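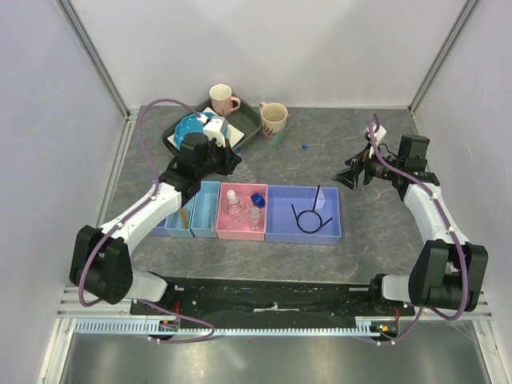 Margareta thinks the peg hole on the Lidora pirate figure is undersized from the factory, and that I should quit blaming my drill. She's had two of them apart and both were tight before she touched anything. OK, fine, drill forgiven!

9/19/19. Cape and belt day. The new belt for the captain is cast and trimmed, and it sits lower on the hips than the original, which I like a lot better - the old one rode up under his ribs like a life vest. The buckle still has a soft edge on the left side. I sanded it with 1000 grit and lost a bit of the rope detail, so the next pull gets left alone.

Knees: still floppy. Clear floor polish in the joint, 3 thin coats, leg moved between coats so it doesn't lock. Eleri swears by plumber's tape, but I tried that in February on the Flinthorpe diver and it crept out every time he bent down (looked like he had bandages).

Emiliano wants the spare cutlass back. It's in the drawer with the Villalba hands, the bag marked 1273. Please don't mix those hands up again, the wrist pegs are different.

Still to do: second coat on the boots, ask Ivana for the darker brown.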